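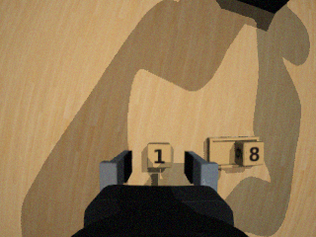 Open day at Egilsson, Lolton
Posted 10/31/21

Our group went to the open day of Egilsson in Lolton, and I promised to write about it for the members who could not come. The bus from Estel was late and we missed the welcome speech, but the demonstrations were repeated through the afternoon and I think we saw everything that was on the program.

Egilsson writes the software which tells robot arms how to move. I had expected a hall with yellow machines behind a fence. The room for visitors had a large screen, a desk with a computer and 20 chairs, and most of what we were shown took place inside the computer. They build a table, an arm and a few objects in simulation, and the control program must do its work there before it may touch a real arm. In the second room stands the real arm, which I come to later.

The task for the day was a desk calendar, the kind with numbers on little blocks that sit in a small wooden tray. My aunt had one in her kitchen and every morning I was allowed to change it. The number for our demonstration was 18. The robot has to take the 1, carry it to the tray and put it down on the left of the 8, with the right side of the block facing up. To a person this is a task of one second. For the program it is a chain of small decisions, and the engineer who guided us stopped the simulation at several of them and let us look from other sides.

The first decision is how wide to open. The gripper has two fingers, and it comes down over the block with the fingers well apart, so that a small error in position does no harm. Then they close. The engineer explained that closing is the part where beginners lose the block: if one finger touches before the other, the block is pushed or turned, and afterwards the number is crooked in the tray. She had a version with this fault prepared and played it for us. The block turned a little and slipped out to the side. Some of us laughed, I am afraid, but it was a very good way to explain it.

The second decision is the height. The tray has a raised rim, so the block must travel above it and come down inside. When a block is already in the tray, the free place beside it is not much bigger than the new block, and the fingers need room too. I asked why they do not simply drop it from a little higher. The answer was that they tried this in the spring and the block landed on its edge too often.
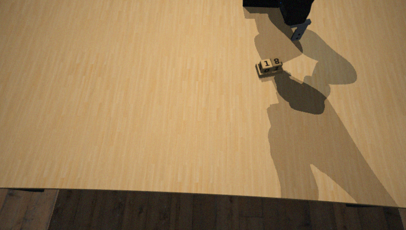
What surprised me most was the care they give to light. In the simulation there is a lamp, and the arm throws a big shadow on the wooden table, as it would in a real room. The shadow moves when the arm moves, and it can fall on the blocks or on the tray. A camera program which was taught only with soft, even light may take the border of a shadow for the border of an object. For this reason they change the place of the lamp between runs, and also the colour of the table and the floor. The wood of the table had such a fine grain that the member beside me asked if it was a real table filmed from above. It was not.

We were told that one night of work gives up to 200 simulated runs on the small computer they use for visitors, and many more on the big ones in the cellar, which we did not see. In the morning somebody looks through the failed runs and sorts them. I liked this detail. I had imagined that such work is now fully automatic, but a person with a cup of coffee still decides if a failure was the fault of the grip, the path or the camera.

After the break we went to the second room for the real arm. It was given the same task with a calendar from a shop, and it made 13 attempts while we watched. I will report it fairly: most went well, two did not. In one of those the block stayed a moment on a finger and came down leaning on the rim. The engineer did not hide it. She wrote the number of the attempt in a notebook and said that the rubber of a new finger pad is more sticky than the one in the simulation, and that this is a thing they still have to learn to copy. I found this the best moment of the afternoon, and several of our members said the same on the bus.

A few practical points for those who wish to go. The next open day is planned for November, and visitors must put their name on the list at the Egilsson office beforehand. The entrance is on the side of the Bradero warehouse, not on the main road, and the sign is small — we walked past it. There is a step at the door of the second room, but a ramp can be laid if you ask when you register. Children are welcome in the screen room. For the room with the real arm there is a lower age, and I did not write down what it was, so please ask. Coffee is free, the cake was not, and it was worth the money.

Those who have seen pick-and-place robots in a factory will perhaps find one small block a modest subject. I thought so too during the first ten minutes. But at a slow speed, with somebody patient who can stop the arm in the air and turn the view, I understood more about robots than from all the films I have watched on the subject. I had many questions left when the bus came. If enough members are interested I will write to Egilsson and ask for an evening only for our group, perhaps with a different object. They mentioned a mug with a handle, and they did not look happy when they mentioned it.

Comments (4)

gardengate_7
Thank you for this, very clear. Is the November visit open to people from outside the club? My neighbour used to repair packaging machines and would love it.

Reply from the author
Yes, it is open to everybody, but the list is with Egilsson and not with us. Your neighbour should write to them directly.

lakeside reader
I was on the same bus. You forgot to say that they let us try to close the gripper ourselves with the keyboard! I pushed the block away three times. Much harder than it looks.

tinbox
What do they do about the 6 and the 9? On my calendar it is the same side of the block and you just turn it over. Does the robot know this, or does it go looking for a 9 until the evening?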